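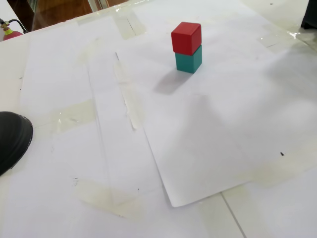
Red on teal at the Dundo open day, stop two of the tour.

We had gone to Dundo with a shopping list, a spending limit and the firm intention of not being charmed. Two of the three survived until lunch.

For anyone who missed the April meeting, the position is this. Our packing bench needs something that can pick up small boxes and put them down again in a sensible place. There is money for one arm this year, provided we don't also want chairs. Catriona Guthrie, who signs things, had asked for a report before anybody so much as emailed a supplier, and Dundo were opening their doors to outside visitors. So Birsen Tatlı and I took the early train, with sandwiches.

The welcome talk was given by Pieter Kuipers in a room designed for half the number of people. He had a slide of costs, which I copied down faithfully, and a slide of savings, which I did not. His main point was that the arm is the part everyone argues over and the part that causes least trouble afterwards. The gripper, the mounting, the wiring and the hours spent getting the thing to do what you thought you had bought are where the budget goes. He put those extras at some 61 per cent of the first year's spending on their own bench. Birsen wrote this down and underlined it so hard that the pen went through.

Then we were let loose on the benches. I had pictured something on the lines of a car plant. The work at stop two was a red cube and a teal one, on white paper stuck down with tape, and I stayed there far longer than at anything with a brochure. It is a very good test for a buyer. Two blocks of the same size, one to go on top of the other, and every weakness you are about to pay for has a chance to show itself.

I asked what the paper cost. Pieter said he had never been asked that before and would have to look it up. I mention it only because our own draft budget has a line for "work surface, specialist", put in by me, and I now intend to take it out before Catriona reads this far. 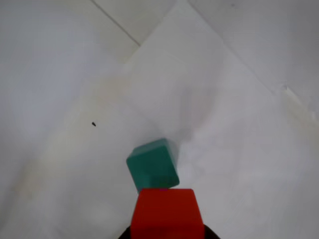
The other line I would change is the one for spares. We had allowed for none, on the theory that a new machine is new. Gregor Moncrieff, who looks after the benches, was polite about this theory. He keeps spare fingers for every gripper in the building and orders the next set when he opens the last but one. He also advised us to ask any supplier how long a replacement takes to arrive, then to ask one of their customers the same thing and believe the customer.

After that came the supplier tables, in the corridor by the coffee. Prokell will sell you the arm, the gripper and the training as one bundle, at a price they would prefer to discuss by telephone. Skavon sell the arm alone and print the price on the sheet, which made them our favourites until we found the gripper on the back, under "you may also need". Both quoted nine weeks for delivery. Both said it in the same tone of voice, and Birsen suspects a shared warehouse.

Leasing came up too. It would spread the cost over three years and let us send the thing back if the packing bench takes against it. The monthly figure looked friendly. The fee for ending early looked less so, and lived on a different page.

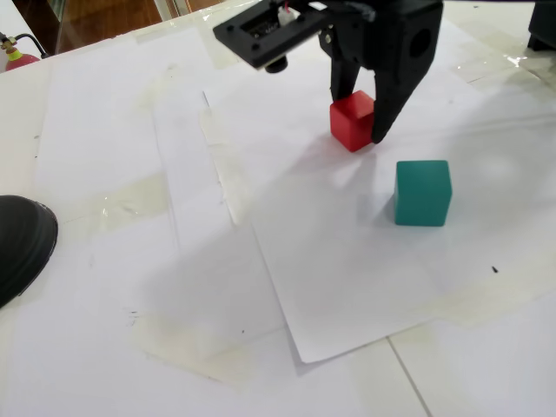 Drummond Equipment Planning Group - Visit Reports

What we'd like agreed at the next meeting:

Ask Prokell for the bundle price in writing, with the gripper shown as its own line.

Ask Skavon for the same, gripper included this time.

Borrow or hire before buying, if either firm will do it, and try our own boxes on it. Cubes are lovely, but we do not ship cubes. Ours have flaps.

Set aside staff time as a real cost. Torquil Ritchie has offered to do the setting up "in the gaps", and I have seen Torquil's gaps.

Birsen would like it noted that she still prefers leasing. I would like it noted that I still prefer Skavon - but only just, and mainly for printing a number where a person could see it.

Train fares are on the usual form. The sandwiches we paid for ourselves.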